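19 Aug 2019
Natural dye tests, batch 2 (onion skin + madder)

Started late, kettle was still full of Tarek's rinse water. Dumped it, scrubbed, refilled. Tap water again, the rain barrel is green.

Mordant: alum, same jar as April. Jaanus thinks it's picked up damp and the weights are off. Could be. Dried a spoonful on the stove and it did lose a little. Not going to redo everything for that. If the colors come out weak I'll eat my words.

Onion skins from Ieva, two grocery bags, mostly yellow with a few red ones mixed in. Picked out the reds, put them in a paper sack on the top shelf, DO NOT USE, want them for a seperate bath. Simmered the rest 46 min, strained through the old pillowcase. Liquor looks like strong tea. Smell is awful, windows open all afternoon.

Wool from Durkia, the undyed two ply. Takes color fast, maybe too fast. First skein went streaky at the tie. Tied the next ones looser with cotton and they were fine. Cotton strips barely took anything, pale straw at best. Onyekachi says tannin first, then alum. Try next time with the oak gall powder if there's any left. (Checked. There is, not much.)

Madder: kept it under a simmer this time. Last batch went brown and I'm pretty sure that was heat. Thermometer reads 11 degrees off against Baiba's, so trust hers and throw mine out. Orange-red on wool, nicer than I expected. Chalk in one jar pushed it redder. Didn't weigh the chalk. Dumb. Write it down next time.

Iron dip on one onion skein, quick in and out. Olive. Left the end in too long and it feels rough, so shorter.

Light test: cards in the south window, half covered with foil. Leave them alone please, somebody moved the last set. Same for the wash test pieces, they need to sit overnight before they go in the soap.

To do
- order alum, Avcı has the bigger tub
- label the jars, masking tape came off in the steam agian
- ask Drurkbridge about madder root, whole not ground
- new pillowcase

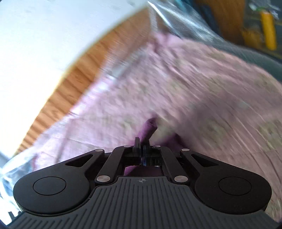
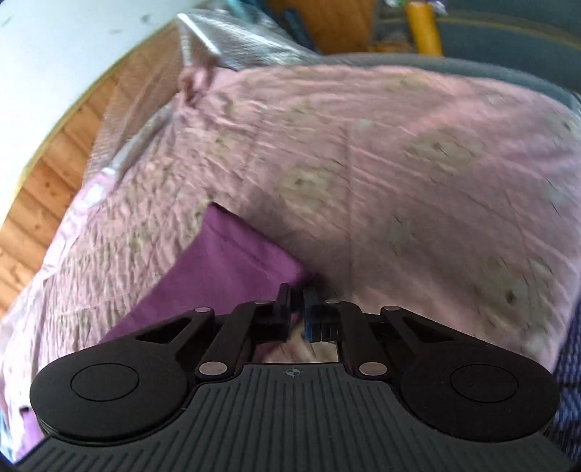
second one: pink blanket, faded floral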